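갈색 무광 책상 상판, 물자국이랑 긁힘 어떻게 관리하세요?

작성자: 느린목공
2024년 8월 12일
조회 1,556

작업실에 짙은 갈색 무광 상판을 쓰고 있습니다. 쓴 지 8개월 됐고 컵 자국이 두 군데, 손목 닿는 자리가 반들반들해졌습니다. 무광이라 해서 관리가 쉬울 줄 알았는데 각도에 따라 얼룩이 꽤 보입니다.
지금까지 해본 것
- 물걸레 후 마른걸레: 컵 자국 그대로
- 중성세제 희석: 약간 옅어짐
- 매직블럭: 한 번 문질렀더니 그 자리만 광이 나서 중단
상판은 Movel에서 주문했고 제품명은 Rutherford입니다. 주문서에 표면 마감이 안 적혀 있어서 오일인지 도장인지 모르겠습니다. 판매처에는 문의 넣어놨고 아직 답이 없습니다.

댓글 16

모서리라운드
매직블럭은 연마재라서 무광에 쓰면 광이 올라옵니다. 이미 난 광은 그 부분만 되돌리기 어렵습니다. 마감부터 확인하세요. 안 보이는 뒷면 모서리에 물 한 방울 떨어뜨리고 10분 뒤에 보면 됩니다. 색이 진해지면 오일 쪽일 가능성이 높습니다.

느린목공
뒷면 모서리에 해봤습니다. 색 변화 없습니다. 그럼 도장이나 필름인가요?

모서리라운드
그럴 겁니다. 그러면 오일 바르지 마세요. 안 먹고 끈적하게 남습니다.

han_jy
저는 생각이 다릅니다. 오래된 하드왁스오일도 물방울 테스트로는 티가 안 날 때가 있어요. 저희 집 식탁이 그랬고 오일 얇게 발라서 컵 자국 없앴습니다. 테스트 한 번으로 오일 금지는 좀 성급합니다.

모서리라운드
식탁은 원목이라고 확실히 알고 하신 거잖아요. 글쓴이는 소재도 모릅니다. 모르는 상태에서는 안 바르는 게 맞습니다.

han_jy
그건 인정합니다. 그래도 구석에 조금 발라서 하루 두고 보는 것 정도는 손해가 없습니다. 닦으면 되니까요.

종이컵두개
저는 Zovside 데스크매트 깔고 끝냈습니다. 143cm 상판인데 손 닿는 앞쪽만 덮었어요. 단점은 매트 덮인 부분과 아닌 부분 색이 나중에 달라질 수 있다는 것. 가끔 위치를 바꿔주세요.

Ingeborg Kuhlmann
한국어가 서툴러서 짧게 씁니다. 저는 매트를 안 좋아합니다. 밑에 물이 들어가면 모르고 며칠이 갑니다. 저는 컵받침만 씁니다.

종이컵두개
물 들어가는 건 맞아요. 저도 한 번 그랬습니다. 그래도 키보드 치는 자리는 컵받침으로 해결이 안 돼서요.

책상밑선반
작업실 상판도 갈색 무광입니다. 저는 짙은 색보다 이 정도 갈색이 먼지가 덜 보여서 좋더라고요. 사진 두 장 올립니다.

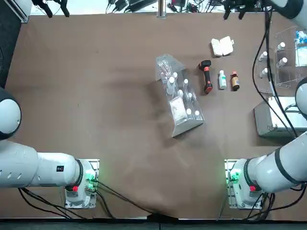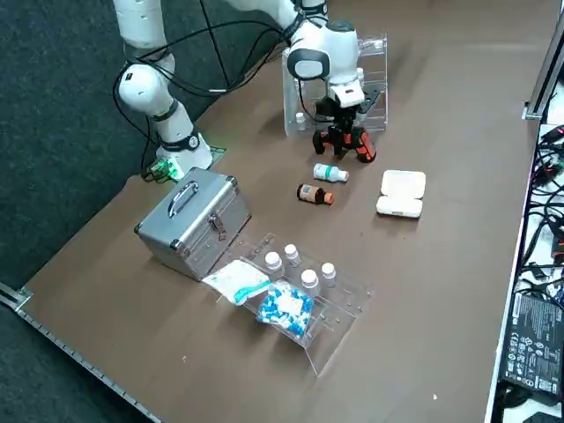 관리는 특별한 거 없습니다. 극세사 두 장을 씁니다. 한 장은 물 꼭 짜서 한 방향으로 닦고, 바로 다른 한 장으로 물기 걷어냅니다. 원을 그리면서 닦으면 무광은 자국이 남습니다. 알코올은 도장 종류에 따라 하얗게 뜨는 경우가 있어서 안 씁니다.

han_jy
한 방향으로 닦는 건 저도 동의합니다. 알코올은 희석해서 쓰면 괜찮던데요.

책상밑선반
괜찮은 도장도 있습니다. 저는 6월에 다른 책상에서 한 번 망친 뒤로 안 씁니다. 희석해도 오래 묻혀두면 마찬가지였습니다.

Idia사용중
손목 자리 반들거리는 건 얼룩이 아니라 마모일 수 있습니다. Idia 상판 쓰는데 저도 똑같습니다. 세제로 닦아서 그대로면 때는 아닌 거고, 그건 그냥 쓰셔야 합니다.

느린목공
답변 감사합니다. 손목 자리는 세제로 닦아도 그대로라 마모로 보고 포기하겠습니다. 컵 자국은 극세사 두 장으로 며칠 해보고, 오일은 판매처 답 받기 전까지 안 바르겠습니다.

모서리라운드
판매처에 물어볼 때 도장 종류랑 표면 소재를 같이 물어보세요. 마감만 물으면 "무광입니다" 하고 답이 옵니다.

느린목공
방금 그렇게 답 왔습니다. 다시 문의 넣었습니다.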